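首页 > 软件与算法 > 感知与规划 > 帖子

桌面收拾任务：机械臂挡住目标之后，规划场景老是出现假障碍

阅读时间：约 12 分钟

楼主 灰箱子　2023-01-02

先说环境。规划用的是 Walari，分割用 Holub，相机固定在桌子上方往下看，任务是把桌上的塑料餐具按类别收起来。硬件没有问题，标定也重新做过，偏差在我们能接受的范围里。

问题出在手臂伸进相机视野以后。流程是这样的：每抓一个之前取一帧，Holub 出实例掩码，掩码对应的点云拿去拟合抓取位姿，剩下的点云进 Walari 的占据地图当障碍物。手臂自己的点按理说应该被自滤波去掉，我用的是官方的 URDF 加膨胀。

实际跑起来，手臂边缘总会留下一圈没滤掉的点，在地图里变成贴着夹爪的体素。下一次规划时起点就在碰撞里，直接返回失败。上周跑了 101 次抓取，失败的日志翻下来，大部分写的都是起始状态碰撞，抓空和拟合错误反而少。

试过的办法：

一、把自滤波的膨胀加大。起始碰撞少了，但是夹爪旁边的碗和杯子也一起被吃掉，分割出来缺一块，拟合的中心会往外偏。

二、每次抓之前先把手臂退到视野外再取帧。有用，节拍受不了。

三、把地图的衰减时间调短。假体素消失得快，真的障碍物也消失得快，有一次夹爪下去的时候擦到了旁边的盘子。

想问问大家这种情况一般在哪一层处理，是感知里把点滤干净，还是规划里放宽起始状态的检查。Walari 里有一个允许起始碰撞的开关，文档写得很短，不敢乱开。

2 楼　半桶螺丝

那个开关别开。我们开过，它会把起始碰撞涉及的物体对整段轨迹都忽略掉，起点那一下它没有单独处理。你夹爪挨着碗起步，后面整条路径它都当碗不存在。

如果一定要走规划这边，用起始状态修复。它会在起点附近采样一个不碰撞的构型，先走一小段过去再正式规划。采样范围设小一点，设大了手臂会先莫名其妙甩一下，旁边站着人的时候很吓人。

3 楼　南墙

同意楼上说别开开关，不同意用起始修复。

起始修复是假设地图是对的、手臂位置稍微有点问题。楼主的情况反过来，手臂位置是对的，地图是脏的。拿脏地图去修干净的起点，修出来的位置有可能离真的障碍更近。我们在 Rundwood 的产线上吃过这个亏，后来规定了规划层不许替感知擦屁股，感知出来的东西不干净就退回去重取。

楼主先看一个东西：残留的那圈点到底是手臂的真实表面，还是飞点。两种处理方法完全不同。真实表面没滤掉，说明 URDF 或者时间戳有问题；飞点是深度在前景和背景之间插出来的，在空中，哪个模型都包不住它，你把膨胀加到多大都追不上。

4 楼　半桶螺丝

回 3 楼，产线上可以退回去重取，楼主这个节拍退不起吧。起始修复至少能跑下去，采样范围里再加一个离地图最小距离的约束，你说的情况就能挡掉。

5 楼　南墙

挡不掉。约束也是用同一张脏地图算的。

6 楼　灰箱子（楼主）

两位先别争，我回去看了一下点云。把手臂停住不动，取静止帧，残留还在，所以时间戳应该可以排除。把残留点单独着色，大部分落在手臂表面和桌面之间的半空里，像从边缘往下拖的一层帘子。应该就是南墙说的飞点。

另外发现一个事情，Holub 的掩码在手臂边缘会往外多出来几个像素，被挡住一半的餐具，掩码里混进了手臂边缘的像素，反投影以后正好就是这些飞点。所以有一部分假点是从目标这边进来的，没有走障碍物那条路。怪不得我加大自滤波没有把它们清掉，我的自滤波只作用在障碍物点云上。

7 楼　okadlec

大家好，我是 Oldřich Kadlec，Holub 的分割后处理那部分是我维护的，中文不太好，有些话是借助翻译写的，请见谅。

掩码往外多几个像素是有意的。默认配置里 mask_dilate 等于 3，早期版本彩色和深度的对齐误差比较大，不膨胀会丢掉薄边的物体，比如盘子的边沿。现在对齐好了很多，如果你的相机是硬件对齐的，可以把它设为零，甚至做腐蚀。

关于自滤波，建议的顺序是：先在深度图上渲染手臂模型，得到手臂的图像掩码，把它从所有实例掩码里减去，然后再反投影。也就是在像素上做减法，比在点云上按距离做要稳定，飞点在图像上总是紧挨着手臂的轮廓，图像掩码膨胀几个像素就能盖住，在三维里它们却可以离手臂很远。

8 楼　灰箱子（楼主）

感谢！图像掩码这个思路我没有想到。问一下，这样减完以后，被手臂挡住的那部分餐具在地图里就是空的了，规划器会不会认为那里可以通过？

9 楼　okadlec

会的，这是一个真实的问题。Holub 只负责告诉你看见了什么，被挡住的像素需要标记为未知，由规划器决定怎么对待未知。Walari 的接口里有 unknown 这个状态，但是默认把它当作自由空间。

10 楼　半桶螺丝

默认把未知当自由，这个默认值我看一次骂一次。

11 楼　南墙

当障碍也不行，手臂下面永远是未知的，当障碍你就永远起始碰撞，回到楼主第一句话。

合理的做法是带记忆：上一帧看见那里有碗，这一帧被手臂挡了，碗还在那里，除非夹爪刚刚动过它。维护一个物体级别的列表就行，桌面任务东西不多，用不着体素级的记忆。体素地图只拿来管桌子以外的东西。

12 楼　茶水间东侧

插一句，物体级别列表我们做过，麻烦在关联。同样颜色同样形状的东西放在一起，一次遮挡之后两个编号容易互换。单个抓取看不出来，到了后面按类别归位就乱了。我们用的是 Branen 的跟踪器，匹配代价里外观权重很高，对一模一样的餐具等于没有信息。后来把外观权重降下去，只靠位置，好了不少，毕竟没人碰的东西它自己不会走。

13 楼　南墙

单靠位置在叠放的时候会出事。杯子压着碗，拿走杯子以后碗的可见区域突然变大，中心一跳，跟踪器就当成新物体。

14 楼　茶水间东侧

叠放我们另外写了规则，掩码有重叠接触、而且高度差超过阈值的，记一条支撑关系，拿走上面那个以后下面那个的中心允许跳。规则不漂亮，能用。

15 楼　灰箱子（楼主）

按各位说的改了一版，过来汇报。

改动如下。mask_dilate 改成零。深度图上渲染手臂，手臂掩码膨胀 3 个像素，从实例掩码和障碍物掩码里都减掉。Walari 那边把 unknown 单独留出来，桌面范围以内不用体素，改成物体列表，每个物体用一个带余量的凸包表示。桌面范围以外还是原来的占据地图，衰减时间调回默认。

起始碰撞基本没有了。剩下两个问题，一个是强反光，一个是叠放的目标一半在夹爪底下。

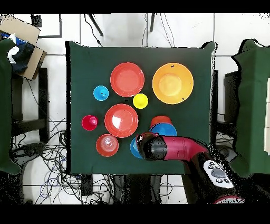 飞点过滤现在放在反投影之前，看深度图相邻像素的跳变，超过阈值的两边都丢掉，宁可轮廓缺一圈。桌沿、两侧绿布盖着的东西和手臂的边上都有那种黑色碎点，锯齿也明显，手臂这一圈靠渲染掩码能盖住，桌沿那圈在物体列表里不参与，所以不管它。麻烦的是桌子中间那个橙红色盘子，左边内侧有一块白色高光，我这边的拟合到它身上就不太稳，圆心会往右偏。右下蓝碗上沿搭着一个橙红色杯子，碗又被手臂压住一部分，按 14 楼的规则要先记支撑关系，可是夹爪伸过来以后碗的掩码面积一变，接触判断就翻来翻去。旁边那个蓝盘子更极端，只剩左边一道月牙，拿这点边去拟合圆，半径估得忽大忽小。

16 楼　茶水间东侧

支撑关系别每帧重算。手臂掩码和物体掩码挨上的时候冻结，沿用手臂进来之前的结果，等手臂离开再解冻。我上次没写清楚。

月牙那种更简单，可见比例低于阈值就别更新位姿，直接用列表里的旧值。餐具的半径在第一次完整看见的时候存下来，以后只估中心。半径固定以后，一段弧也够把圆心定得差不多。

17 楼　半桶螺丝

高光那个可以换成用外圈拟合。盘子有凸起的边，只取边沿那一圈的像素，里面反光不反光都没关系。

18 楼　南墙

17 楼这条我赞成。不过楼主刚做了跳变过滤，边沿像素恰好是被丢得最狠的，拟合之前最好在彩色图上取轮廓，高度再用盘子内侧深度正常的像素取中值。彩色轮廓在绿布上很好取，橙红和绿对比够大。

蓝色的要留意一下，在暗绿布上对比没那么好，阈值要分开调。

19 楼　okadlec

补充两点。

第一，渲染手臂掩码时请把夹爪的开合角度也接进来。很多用户只接了手臂关节，夹爪用的是模型默认的闭合状态，打开的时候手指就露在掩码外面，会被当作物体的一部分。

第二，被遮挡物体保留旧值的时候，建议给它一个逐渐变大的余量，时间越长凸包越大，直到下次看见。如果夹爪在附近做过接触动作，余量要立即加大。Holub 下一个版本会输出每个实例的可见比例，计划在 March 发布，目前你可以用掩码面积除以存下来的完整面积来近似。

20 楼　半桶螺丝

余量一直变大，最后不是又碰撞了？

21 楼　okadlec

设置上限。到达上限以后应该触发一次退臂重取，这样只在必要的时候付出节拍的代价。

22 楼　南墙

绕了一圈还是要重取，我在 3 楼说的。

23 楼　半桶螺丝

你说的是每次不干净都重取，人家说的是到上限才重取，差得多了。按你那个做法，楼主这张桌子收到下班也收不完。

24 楼　灰箱子（楼主）

夹爪那条说中了。检查了一下，我发布的关节状态里没有夹爪那一项，渲染时一直是闭合的。接进来以后，蓝色碗掩码里混进黑点的情况明显少了。

支撑关系冻结也加了，触发条件是手臂掩码和物体掩码的距离小于阈值。一开始冻结以后忘了写解冻，杯子拿走了列表里还挂着，夹爪又回去抓了一次空气。

圆盘改成彩色轮廓取圆，半径固定，高度用中值。高光对圆心的影响看不出来了。蓝色单独一套阈值，还在调。

拿录下来的数据离线回放，超过 1036 帧，手臂在视野里的占大半。老配置和新配置都跑了，新配置里没有再出现贴着夹爪的假体素。桌子外面偶尔有，在线缆那边，细的东西深度本来就时有时无，不影响抓取。

25 楼　路过的限位开关

请教一下，离线回放的时候 Walari 的地图时间是跟着数据走还是跟着系统时钟？我这边回放，衰减总是不对，要么不衰减，要么一下全没了。

26 楼　灰箱子（楼主）

跟数据走。启动参数里要打开使用仿真时间，并且回放要先于地图节点启动，不然它第一次拿到的时间是零，后面第一帧进来就觉得过了很久，全部清掉。你说的一下全没了多半是这个。

27 楼　路过的限位开关

顺序换了一下，好了，谢谢。

28 楼　茶水间东侧

楼主方便的话把物体列表那部分的消息格式贴一下，我们这边支撑关系是塞在备注字段里的，想改。

29 楼　灰箱子（楼主）

格式还没定死，目前的字段：编号，类别，中心位姿，存档半径，可见比例，上次更新时间，余量，支撑者编号，是否冻结。支撑者编号为空就是直接在桌面上。多层叠放靠链式往下查，没有做树。

类别和颜色我分开存了，关联的时候颜色只用来否决，不参与打分。颜色明显不一样的一定不是同一个，颜色一样的什么也说明不了，只看位置。

30 楼　茶水间东侧

颜色只否决不打分这个好，抄走了。大杯小杯呢，俯视看只是半径不一样，橙红的杯子和橙红的盘子离远了怎么分？

31 楼　灰箱子（楼主）

靠半径加高度。杯口高，盘子低，深度中值一比就分开了。杯子要取杯口那一圈的高度，杯底的深度会把中值拉低，我现在对杯子用的是高分位数。碗和大一点的杯子之间偶尔会混，目前是人工给了一个半径分界，换一套餐具就得重设。

32 楼　南墙

半径分界写进配置文件，别写在代码里，过两个月你自己都找不到。

33 楼　灰箱子（楼主）

已经写在代码里了，晚上挪出来。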